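The Cold Case Numbers in Bodmont Don't Add Up

By Catarina Veloso

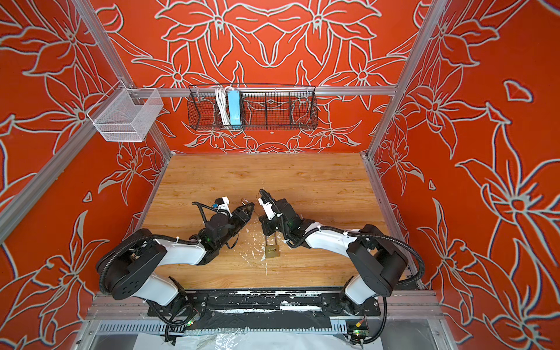 A backlog that shrank on paper

In May the Bodmont County sheriff's office announced that it had cut its pile of unsolved cases almost in half. The old count was 2,649 open files, going back to the 1970s. The new one is 1,455. There was a press conference, and the local stations ran it as good news.

I asked how many of those cases had ended in an arrest. It took the office three weeks to answer, and the answer was 68.

The rest were "administratively resolved," a phrase that covers a lot of ground. Some suspects had died. Some burglaries had passed the legal deadline for charges. And a large share, according to the office's own spreadsheet, were closed because no one had added a note to the file in ten years. By that standard, the surest way to clear a case is to leave it in a drawer.

Fouad Azar ran the property crimes desk before he retired, and he doesn't think much of the new system. "We used to call that a dead file," he told me. "Dead and solved were different stamps."

The county's defense is a software package called Jokel, bought to sort old evidence and flag cases worth a second look. Spokesman Spyros Dervishi says it "surfaced leads that would have stayed buried." Asked for examples, he offered three. One was a stolen boat.

Mererid Lewis has heard this kind of talk before. Her brother Owen was killed outside a bar on Halim Street, and for years a detective called her every spring. The calls stopped. She learned from a reporter — me — that his case was on the closed list.

Dervishi called that a clerical error, and the file has been reopened. He could not say how many other homicides were on the list by mistake, or whether anyone was checking. The contract for Jokel comes up for renewal this fall, and the sheriff has asked for more money.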